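Lirnstead Robotics Society
Home | Build Logs | Guides | Kit List | Join | Contact

Guide 7: Setting up and recording a kitchen handling session

By Yaowalak Nilsuwan
Updated July

This guide covers the kitchen handling task for members working towards the Lostow student challenge. It assumes you have completed Guide 4 (arm power-up and stop procedure) and have a login for Jurkel, the session logger. Allow one afternoon for a first attempt. A pair is the minimum: one operator in the headset and one spotter holding the stop button.

1. Check the working position

Bring the robot up to the counter and stop short of the dishwasher. With the rack pulled out, the hands should be able to reach the back row of tines without the elbows locking. Our counter is 912 mm high and the shoulder height in the Kozma profile is set to suit it. If you are practising on the lower bench in the workshop (762 mm), load the second profile before moving anything. Running the wrong one will put the forearm into the worktop edge on the first downward reach.

Walk the route of every cable on the carpet. Slack at the wrist should form a loose loop that clears handles and rack wires through a full turn of the hand.

2. Load the rack by hand

Place the items yourself, with the arms parked. Plates go upright between the tines with at least one empty slot on either side. Leave the rack fully out. Opening and closing it is a separate task in Guide 8 and should not be mixed into these recordings.

3. Approach and point

Before any grasp, run the pointing check. The operator extends the index finger of the right hand towards the rack and holds it there while the spotter compares the head view with the real position. Keep the left hand low and away from the counter edge. 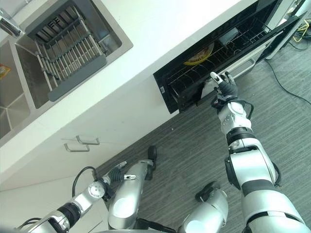

Right hand at the open dishwasher drawer, index finger extended, with the yellow plate in the rack.

If the finger appears to the left or right of where the operator believes it to be, stop and redo the head calibration. Do not correct for it by feel. Recordings made that way look acceptable on playback and are useless for training, as we found out last term after throwing away most of a set.

Repeat the check at the near end and the far end of the rack. Depth errors show up at the far end first.

4. Grasp and hold

Mugs are a better starting item than plates. The procedure for either hand is the same:

Open the hand fully and bring it in from the side.
Close the fingers round the lower body of the mug, then bring in the thumb.
Lift straight up until the base is clear of anything nearby.
Hold still, with the mouth of the mug facing up.

Only one hand should be carrying at a time. The other stays open and away from the counter, where the spotter can see it. New operators tend to let the idle hand drift inwards while concentrating on the grasp, and the usual result is a knuckle against the rack.

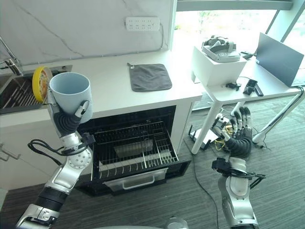

5. Record the wrist view

The head camera gives the general position but hides the contact point behind the fingers. For the gripper runs, record the wrist stream as well. Enable it in Jurkel under Sources before starting the take; it cannot be added once the take is running.

Record at 30 frames per second. A higher setting is available but fills the disk and the challenge rules do not ask for it. Move slowly. Blur on the item itself matters more than blur in the background, and turning the wrist quickly will smear any printed label past reading.

Tapered items need extra attention. Check the whole line of contact between the ribbed finger and the item – a cone held only near its wide end will swing when the wrist turns. If the contact looks short, set the item down and take it again.

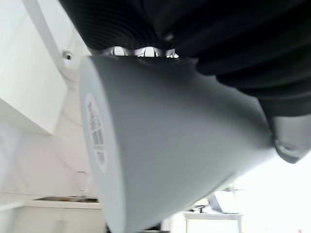

Wrist view: grey cone against the ribbed finger, label side to the left.

6. Save and label

Stop the take before parking the arms. Name each file with the item, the hand and your initials, in that order. Mark failed grasps as failed and keep them, provided the calibration was good. The target for an entry is 300 takes across all items, and dropped items count towards it if they are labelled correctly.

Upload from the laptop on the desk, wait for the tick beside the file name, then clear the local copy. Switch the arms off at the controller before the headset. Return the crockery to the cupboard and push the rack in by hand.

Known problems

Wrist stream freezes after a few takes: unplug the camera lead at the forearm end, count to ten, reconnect.
Thumb does not close fully: run the hand homing routine from Guide 4.
Head view lags behind the operator: close the preview window in Jurkel.

Previous: Guide 6 | All Guides | Next: Guide 8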